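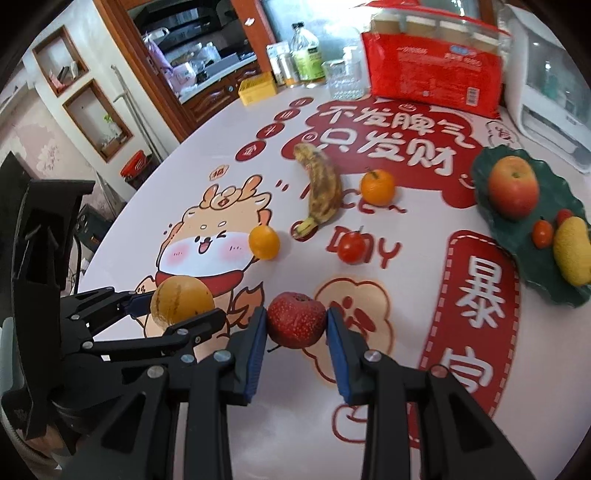 Fruit on the common table: storage notes

The round table in the Skjelbred lounge is restocked on 30th October. A few points on keeping the fruit usable for longer.

Bananas go on the table already yellow. Once the skin is covered with brown spots the flesh is soft and sweet, and the fruit is better suited to baking. Losden kitchen takes spotted bananas for bread and needs 400 g of peeled fruit per batch, baked in an 18 cm round tin.

Apples give off ethylene, as do ripe bananas and tomatoes. Keep them apart from anything that should ripen slowly. Small apples and large ones can share a plate — bruised ones should come off it the same day.

Mandarins keep for about a week at room temperature and longer in the refrigerator. Tomatoes stay out until ripe. Pears are ready when the neck gives slightly under the thumb.

The printed tablecloth may be wiped with a damp cloth and mild soap. Do not use the Lavus spray on it, as the red print fades.

Requests for the next order go to Vidar Lindholm, extension 125.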